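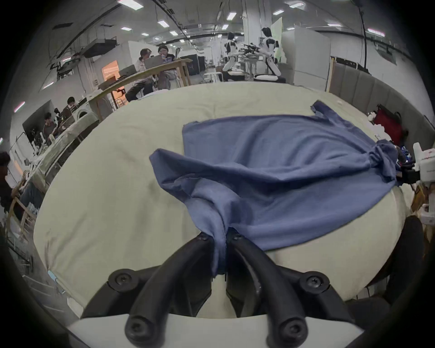
Monday, August 17, 2026

Folding bench, morning. Back on cotton tops after last week's towels.

Order I'm using for now: shake out, lay flat, sleeves square, sides in, bottom up twice. Anything that comes out of the bag in a twist gets opened from the hem first. Starting from the collar stretches the neckline and you end up smoothing the same spot over and over. Kendra still prefers the shoulder seams. We tried both and her stacks look neater than mine, but mine go quicker. Leave it open.

The padded top is kinder to soft cotton than the bare board was, but cloth drags on it. A sleeve tends to stay where it was dropped and the body moves without it. Lift and lay, don't pull. Severin wants to try a tighter cover. I'd wait until the current one has been washed — it has smudges on it and I don't want to judge the drag on a dirty surface.

Bag 117 was mixed again, shirts and pillowcases together. Seo-ah sorted it before lunch. Please keep pillowcases in the Gasser crates, they fold on a different card.

Fold cards: the medium one is too wide for the older, washed-thin shirts. They come out with a loose edge on the left. Aldo cut 2 narrower ones in March and I can only find one of them. If it's in someone's drawer, bring it back to the bench.

Running total for the cotton set is 3,571 folds. Damian had 2,000 written on the door sheet, which was the old target. Crossed out.

To do:

- wash the cover, cold, no softener
- ask Uvitz whether the next bags can come pre-sorted
- new marker for the door sheet
- refold the top shelf, it slid over the weekend

Afternoon: long sleeves, if the bench is free. Otherwise carry on with short sleeves from bag 117.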